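4. Changes in Operator Work After Installation

4.1 Setting and data

The Cumham plant packs small molded parts for mail-order kits. Before the change, sorting and kitting were done by hand at long benches, with each operator responsible for a kit from the first part to the sealed carton. The plant then moved the sorting step to robot cells running the Italo control software and kept the closing of kits as manual work. A second plant, at Itthorpe, kept the manual process through the whole study period and serves as the comparison site.

Our material consists of shift logs, the plants' own stoppage records, and 36 interviews with operators, line leads and maintenance staff at the two sites. The stoppage records for the Cumham cells contain 710 entries. We coded each entry by the first action a person took, not by the cause the system reported, as the reported cause was often a general code that covered several unrelated situations. Entries in which no person did anything (the cell recovered by itself) were kept but coded separately. Interviews were held on site during paid hours and lasted as long as the shift allowed. They were transcribed in full and coded with the same categories, to which two were added after a first reading: waiting and teaching.

4.2 From making kits to tending cells

The most visible change at Cumham is in what an operator's hour contains. Under the manual process, nearly all logged time was spent handling parts. After installation the same people divided their time between loading, clearing stoppages, checking finished kits and waiting. Waiting was the activity that operators found hardest to describe. Several said that they were busy while waiting, and meant by this that they were listening for a change in the sound of the cell, or watching the next cell over. The shift logs have no field for this. It appears in them as idle time, and line leads were aware that the idle figure was read by managers who had not worked on the floor.

Of the 710 entries, 232 were resolved by a person moving a part by hand and restarting the cycle. The plant's procedure classes this as a minor intervention and does not require a note. In practice operators wrote notes anyway, on paper, and passed them to the next shift. The notes mostly concern which pairs of parts cause trouble and on which cell. When the procedure was revised in April, the paper notes were replaced by a drop-down list with fixed choices. Operators interviewed after the revision used the list but continued to pass on the details by word of mouth at shift change.

A further 113 entries were resolved by calling maintenance. Maintenance staff reported that many of these calls could have been handled at the cell if operators had been allowed to open the settings screen. Operators gave a different account -- they could open the screen, in their view, but would be held to the result. The written rules support neither side fully. They permit operators to view settings and say nothing on whether a viewed setting may be changed.

4.3 Responsibility for spacing

A recurring topic in the interviews was spacing, that is, how far apart parts lie when the arm reaches for one of them. Under the manual process spacing was not a matter anyone mentioned. A person separates two touching parts with a fingertip while already reaching for the first. At the cells, parts that lie against each other account for a large share of the minor interventions, and who should see to the spacing before the cycle starts was not settled at the time of our visits. Loading was assigned to one role and checking to another. Spacing fell between them.

The plant's training bench, built on the approach set out in the Gyamfi handbook used by the supplier, treats the question as one of arrangement. Trainees lay out a small number of colored blocks under the arm and are asked to say, before anything runs, which piece they would expect to give trouble. Figure 3 gives one such layout.

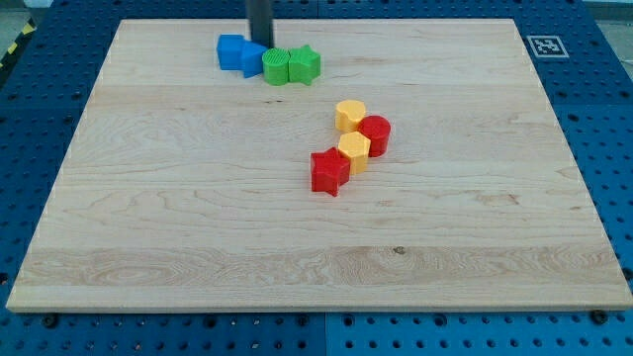 Figure 3. Block layout on the training bench.

Operators with long experience of hand kitting tended to judge a layout by what belonged together, and new hires by where there was room for the fingers of the gripper. The two readings lead to different predictions. Someone who sorts by color will take the green cylinder and the green star in Figure 3 as a finished pair, although for an arm they are two objects in contact. The same holds in the nearer group, where the yellow hexagonal piece touches the red cylinder and has a red star leaning on it, while the yellow scalloped piece stands slightly apart. Trainers used contrasts of this sort to start a discussion of reach and order of picking. They did not give a correct answer, and some trainees objected to this.

The objection has some weight. On the floor, an operator who predicts trouble correctly and separates the parts beforehand leaves no trace in the stoppage record, whereas one who lets the cell stop and then clears it is logged with a resolved intervention. Two line leads had noticed this and had stopped using intervention counts in their talks with operators. The plant-wide monthly summary still used them.

4.4 Comparison with the manual site

At Itthorpe, where kitting is still done by hand, operators described their work in terms of kits and pace. At Cumham they described it in terms of cells and interruptions. Pay grades at the two sites were the same during the study period. Operators at Cumham reported less strain in the hands and wrists, and more fatigue late in the shift, which they linked to attention and to standing. We have no clinical measures for either site and report these statements as given.

Teaching also differed. A new operator at Itthorpe sits beside an experienced one and copies the movements. At Cumham, most of what an experienced operator knows concerns events that may not occur during the days a trainee is present, so instruction relies on retelling past stoppages. Section 5 takes up the form of these accounts and how they changed once the paper notes were withdrawn.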